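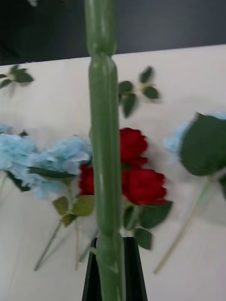

*Red roses, blue hydrangeas, and one very green stem in the middle of it all.*

So I have been on a fake flower kick, and I'm not even a little sorry. It started in March when my friend Zuweira Owusu gave me a bag of stems she was clearing out of her hall closet (she's moved on to dried grasses, good for her), and it has snowballed from there. I spent 43 dollars at Losach on my last trip and came home with more leaves than any one person needs.

The first thing I do now, before a single stem goes in a vase, is lay everything out flat. I used to pull flowers straight from the bag and poke them in one at a time, and every arrangement came out lopsided with all the good blooms on one side. A white tabletop is great for this – the reds and the pale blues show up so clearly that you can tell right away what's fighting with what.

I was nervous about red with blue. Red roses can go full Valentine's Day on you in a hurry! But hydrangeas in that soft, washed-out sky blue calm them right down, and the dark leaves help too. My sister-in-law Araba Amegashie thinks I should have gone with cream. Araba thinks everything should be cream.

A few things I've picked up along the way:

- Start with the biggest heads. Hydrangeas take up so much room that you'll only end up yanking out the small stuff later.
- Bend the stems before they go in. Fresh out of the bag they're straight as rulers and they look it.
- Fluff the petals with your fingers. Mine get squashed in storage every time.
- Save the loose leaf sprigs for last and use them to hide gaps.

I also go for an odd number of roses, mostly out of habit from my grandmother, who did real flowers for her church and had Opinions.
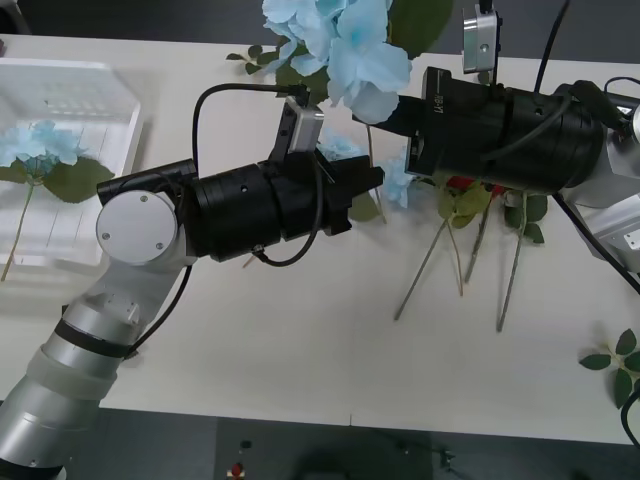 **How do you get dust off artificial hydrangeas?**

A hair dryer on the cool setting gets most of it, and a soft dry paintbrush takes care of whatever is stuck down between the petals. I do mine outside on the porch steps, and I skip water unless the tag says they're washable.

Next up is something for the dining room, which has been bare since we painted. I've got my eye on a tall vase from Rinus, but it's 70 dollars and I keep putting it in the cart and taking it back out. Zuweira says wait for a sale. I'm giving it 14 days – and then I'm probably just buying the thing.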